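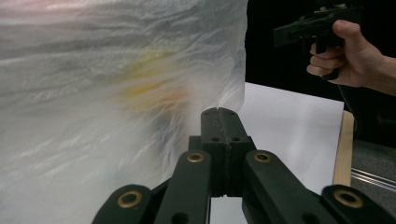
Arnaldo Salgado
Redator de consumo e embalagens

Plásticos «biodegradáveis»: perguntas frequentes

O saco compostável desaparece na natureza?
Duvido muito. A maioria foi pensada para compostagem industrial, com calor e humidade controlados. Enterrei um saco da Birkex no quintal em janeiro e desenterrei-o 114 dias depois. Ainda se lia o logótipo.

«Biodegradável» e «compostável» são a mesma coisa?
Não. Quase tudo se degrada se esperarmos o suficiente. Sem prazo nem condições indicadas, a palavra no rótulo vale pouco.

Posso pô-lo no contentor dos orgânicos?
Pergunte primeiro ao seu município. Muitas instalações retiram todos os sacos à entrada, certificados ou não.

E no ecoponto amarelo?
Os compostáveis, não: atrapalham a reciclagem do plástico comum. As garrafas de plástico, sim, vazias e espalmadas.
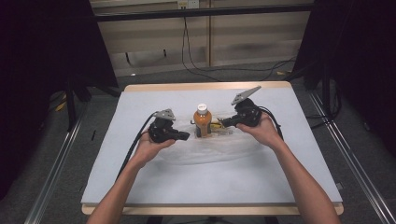
Garrafa de plástico sobre uma mesa branca.

As marcas não são obrigadas a provar o que dizem?
Deviam ser mais apertadas. Escrevi à Plimport e à Trirkeck a pedir os ensaios. A primeira mandou-me um folheto com folhas verdes. A segunda mandou 2 páginas em que o método não aparece.

Que certificação devo procurar?
Para compostagem industrial, a norma EN 13432. Para o compostor de casa, procure uma menção expressa a compostagem doméstica. Um desenho de uma árvore não é certificação.

Vale a pena pagar mais?
O rolo da Vávra custa o dobro do normal na loja do meu bairro. Eu não pago. Levo o saco de pano, que já tem um remendo, e forro o balde com jornal.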